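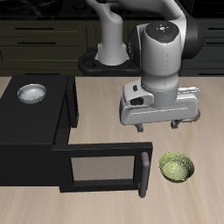
Ticket 2740: Shift assignments not showing for new hires
Status: Resolved
Product: Prolley scheduling, Brunerthorpe plant
Opened: November 12, 2024

Problem as reported
Two people who started on the stamping line this morning can log in to Prolley, but their shift page is blank. Their training hours show up fine. Everyone hired before May looks normal. The line lead has written their shifts on paper for now (thank you for that, it kept the morning moving!).

Update 1
Got in and had a look. Both accounts are active and both have a badge number, so the hiring side did its job. The job code is where it gets interesting – they were entered as "Trainee Operator," a title we only added when the paid training program opened up. Great program, by the way, and I'm so glad we're filling those spots again.

Update 2
Things tried:
Logged both users out and back in. No change.
Resent the records from Dodel, our payroll system. They arrived without errors, shift page still blank.
Switched one account to "Operator" on the test site. Shifts appeared right away! Switched it back, blank again.

Update 3
Found it. The pay grade table in Prolley stops at the old list of titles. Trainee Operator exists in Dodel under grade 70, but grade 70 was never added on our side, and Prolley hides any shift it can't match to a grade. I'd love a warning message there, and I've sent that request to Lumbao, who look after our setup.

Fix
Added grade 70 to the table, linked it to Trainee Operator, and ran the nightly sync by hand. Both shift pages filled in, overtime sign-up included. I checked the training hours again afterward and they match what was there before.

Still open
The phone app may show the old blank page until it's refreshed – pull down on the shift screen once. If a new hire still sees nothing after that, reopen this ticket and include the badge number and job title exactly as it reads in Dodel.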